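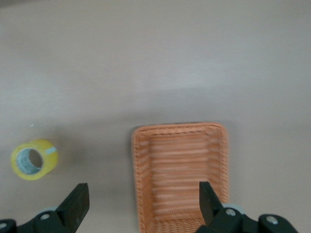 Tape, basket and gripper on the demonstration table at the Olladska open day.

OLLADSKA OPENS ITS DOORS, AND A ROLL OF TAPE DRAWS A CROWD

By mid-morning the line outside the Olladska workshop in Hernenitz had reached the bus shelter, and at least one person in it believed she was waiting for the bus. She stayed anyway. There was coffee inside.

The company, which builds and programs robot arms for small warehouses, held its first open day in April after several years of being known in town mainly for its parking. According to the sign-in sheet, 558 people came through. The fire marshal's limit for the demonstration room is 27, so most of the day was spent in the corridor, reading a poster about torque.

Those who got to the front were shown the packing table, where the job was to pick up a roll of clear packing tape and put it in a basket. It is a chore most households finish without an audience. At Olladska it had a host, a screen, a length of rope to stand behind and a session time printed on your ticket.

"People come in expecting it to do a backflip," said Simão Rebelo, who runs the demonstrations and had by noon lost most of his voice. "I tell them it's going to tidy up. Then half of them want to bring their kids' bedroom in."

The screen beside the table showed the view from the small camera at the robot's wrist, with its two black fingers reaching in from the bottom and the work laid out beyond them. This proved more popular than the arm itself. Visitors who could have watched the real thing from six feet away turned their backs on it to watch television.

Each session lasted 20 minutes and began with Rebelo putting the tape down wherever a member of the audience told him to. Audiences, given this kind of power, use it. The tape was requested at the far corner, at the near corner, balanced against the basket, and once, by a boy in a dinosaur sweatshirt, on Rebelo's head. That request was denied on insurance grounds.

In the 11 o'clock session the arm went over, lowered itself, closed its fingers on the tape and let go of it above the basket, to applause that would have satisfied a touring pianist. In the next one it closed its fingers on the air next to the tape, carried the air with great care to the basket and released it. The applause was louder. Rebelo took a bow for both.

A roll of tape is harder than it looks, he told the second group while the arm went back for another try. The clear layers are shiny, the hole in the middle confuses matters, and a roll lying on its flat side has to be taken hold of differently from one standing on its edge. A man at the back said he had the same trouble finding the end of it. Rebelo said they were not working on that yet, and that he did not want to raise hopes.

The basket had its own followers. Peach-colored and woven, it looks as if it should have bread rolls in it, and several visitors asked where to buy one. Rebelo said it had been in the break room when the company moved in. He has since been asked to find out.

Not everybody came to admire. Tayla Waaka, who has packed orders at the Sitompul mail-order depot for eight years, took a morning off to see what the fuss was about and stood through two sessions with her arms folded. Asked for her professional opinion, she said the arm was polite but would not last until lunch.

"I'd have had that basket full, emptied and full again," she said. "Mind you, it never once went to look for its phone."

Waaka was then invited to drive the arm herself, using a pair of hand controls that Olladska uses when it wants to show the machine how a job is done. Her first attempt shoved the tape a good distance across the table. Her second got it into the basket, and she was given a sticker. She was still wearing it when she left, although she asked that this not be printed.

The arm on show runs on a program the company calls Uvosel, a name that visitors pronounced in a number of ways, all of which Rebelo accepted. Olladska says it is meant for the dull end of packing work, such as clearing a bench between orders or putting supplies back where the next shift can find them. Two local firms are trying it out. The company would not say which, but Waaka said it was not hers, or if it was, it was doing a fine job of hiding.

There were questions about jobs, as there should be. A woman who said her son worked nights in a warehouse asked whether he ought to be worried, and Rebelo, to his credit, did not reach for a brochure. He said he didn't know what the work would look like in ten years and that anyone who claimed to know was selling something. He then remembered that he was also selling something, and went to get a drink of water.

Elsewhere in the building, children could bolt together a cardboard arm and take it home, which many did, and which many parents were seen carrying by early afternoon. The tour of the machine shop was called off when the person leading it got locked out. The poster about torque was, by all accounts, thorough.

The final session ran at 4 p.m. and was full, mostly with people who had already been. The tape was placed by general vote. The arm took its time and then took some more. It hung over the table long enough for one man to start whispering encouragement, and a few others joined in, quietly, as people do at golf. It got the tape on the third try, and Rebelo switched it off before anyone could ask for another.

Olladska says it will hold a second open day in the fall, with a bigger room if it can find one. Tickets will be free and can be picked up from the front desk in Hernenitz. Visitors are asked not to use the bus lane, and to leave their own tape at home. Four rolls were handed in at lost and found.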